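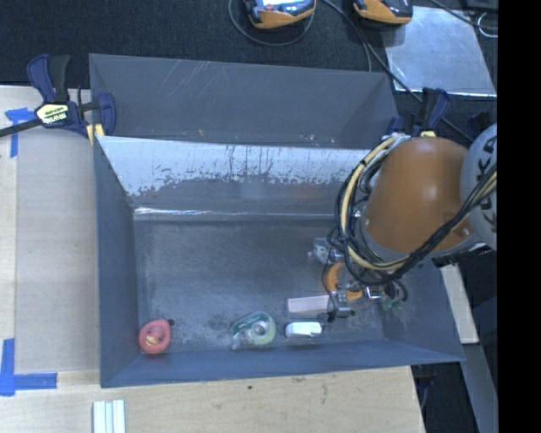
Picking cell at Fallora: robot arm over the front bin, second bin behind.

The Fallora site runs 2,027 stock items through mixed bins. Andri Lanz, shift lead, showed our group the cell on March 9, 2023. Packers used to lift each item by hand. They now restock bins, clear stoppages and check the items the arm sets aside, up to 300 on a busy shift.

Nuria Habte, a packer, reported less bending and more waiting. Her complaint was the alarm, which sounds the same for a dropped item as for a full stop. Lanz has asked for two tones by August. Pay grades for the new duties are still under discussion.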